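Storing and Handling Dry Fish Food

Dry food loses value from the moment the container is opened. Oxidation of the oils is the main cause, followed by moisture taken up from the air above the tank. Both can be slowed with ordinary household equipment.

Buy by consumption, not by price per pound. Weigh what the tank eats in a week, multiply by six, and treat the result as the largest quantity worth having open. A 900 g tub is economical for a fish room and wasteful for a single 100-liter community tank. If the large size is the only one sold, divide it on the day it is opened.

Portions keep best in small glass jars with a rubber seal, filled nearly to the lid. Zip bags are acceptable if the air is pressed out — double them for the freezer. Label each portion with the name of the food and the month it was opened. "Flarex, November" is enough. Keep one portion in use and freeze the others.

A frozen jar must reach room temperature before the lid comes off. Opened early, it collects condensation on the inside, and flakes will clump within a day or two. Leave it on the counter overnight.

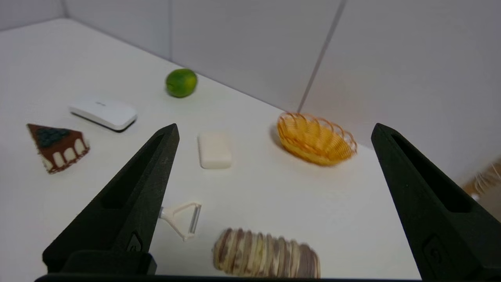 Dividing a tub is quick if the work surface is prepared first. Wipe it down, let it dry completely, and set out the jars, a dry scoop and a kitchen scale. A smooth white tabletop is the best surface for the job, as spilled crumbs and any webbing or small insects from an infested batch show up at once. On dark or patterned counters, put down a sheet of plain paper. Discard anything that has been spilled on a surface cleaned with spray; residues of household cleaners are not worth testing on fish.

Sinking granules such as Guérin tolerate storage better than flakes, having less surface exposed to air. Freeze-dried foods are the most sensitive to moisture and should get a small desiccant sachet, taped under the lid so it cannot be tipped into the water.

Do not keep the jar in use on the aquarium hood. The lamp warms it, and humid air rises through the feeding hatch each time it is opened. A closed cupboard at floor level is cooler and dark.

Smell is a fair test of condition. Sound food smells of fish or dried greens. A sharp odor like old paint or stale cooking oil means the fats have turned, and the portion goes in the trash whatever the printed date says.

Jacqueline Marchal
Updated 3 December 2024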